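ok so a few of you asked what I'm doing for my skin now that the weather has turned mean, and it's too long for one reply, so this is a thread. Get a drink.

Background: I'm 41, dry as a cracker from January until the tulips, combination the rest of the year. My cheeks sting when I walk the dog. I've tried the expensive stuff and the drugstore stuff and one thing my aunt made in a saucepan (no).

What I'm using at the moment is the Saluver overnight balm. I bought it with my own money, no code, no link, they have no idea who I am.

First impression was bad!! It comes out of the jar stiff, like cold butter, and I dug out a big lump and rubbed it on like lotion. Went to bed shiny, woke up with my hair stuck to my forehead. I wrote it off for two weeks.

Then Leanne Fothergill, who used to do facials down at the Curville before it changed hands, saw the jar on my sink and asked how much I was using. I showed her. She laughed for quite a while.

Her way: a bit the size of a lentil. Warm it between your fingers until it goes clear. Press it on, don't rub, while your face is still a little damp from washing. Cheeks first, then whatever is left goes on the forehead and chin.

That was it. Same jar, totally different product. The tight feeling after washing was gone by the end of that week and the flaky patch next to my nose took a few more days.
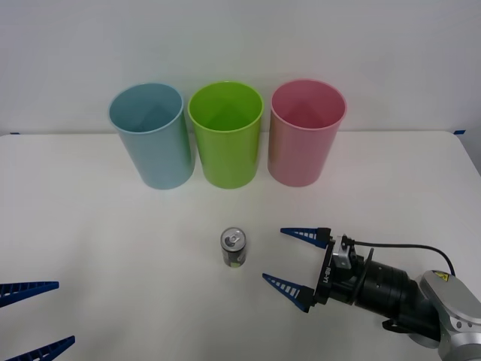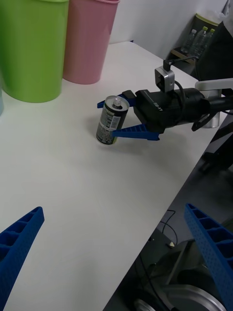
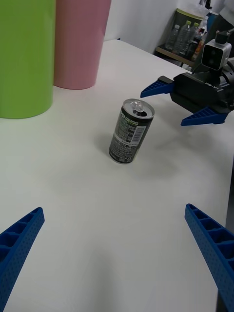
white tabletops, all three 🤍

Ok back to faces. Somebody in my replies (hi Kristóf Bodnár) wants to know if he can use it under a beard. I asked Leanne and she said sure, but get it down to the skin with your fingertips or you're only conditioning the beard. He says the beard would like that too.

Cleanser matters more than I wanted it to. I was using a foaming gel that left me squeaky and I thought squeaky meant clean. Swapped it for the Balogh milk cleanser, the plain one without the rose smell. You massage it on dry, add water, wipe it off with a soft cloth. In the morning I just use lukewarm water and that's plenty for me.

Lukewarm!! I know a hot shower is the only nice thing about winter. I still take them, I just keep my face out of it and do it at the sink after.

Things I stopped: the scrub with the gritty bits, the peel pads every night (I'm down to once a week and might drop those too), and the toner that smelled like a swimming pool.

Things I added: lip balm in every coat pocket, and a small humidifier by the bed. My husband complained about the noise for a couple of nights and now he's the one who fills it.

Hands, since Norbert Dobos asked and he's a baker so his are wrecked. Thick layer of the same balm, cotton gloves, half an hour in front of the TV. You will not be able to use the remote. If you've got actual cracks that bleed, please go show them to a pharmacist or a doctor and don't take advice from a thread.

Same goes for anyone with eczema or rosacea btw. I've just got plain boring dry skin and I can only tell you about that. Try a tiny bit on your inner arm first and leave it overnight.

Someone else asked about the Stastatska serum. I had a sample. It felt lovely for ten minutes and then it pilled up under my sunscreen like eraser crumbs. Could be me, could be the sunscreen. I wouldn't buy the full bottle but my sister swears by hers.

And yes, sunscreen in winter, yes, every morning, I put mine on right before coffee so I don't forget it.

My whole evening now: milk cleanser, pat, lentil of balm, lip balm, bed. Takes less time than brushing my teeth.

Oh and store the balm somewhere that isn't the windowsill. Mine got so hard one night I was chipping at it with the back of a spoon.

How did this little account get to 1,039 of you, I was so pleased about 1,000! Hi new people, it's mostly moisturizer and the dog in here.

Going to do body lotion next, if you have one that doesn't leave you sticking to your pajamas please put it below, I'm begging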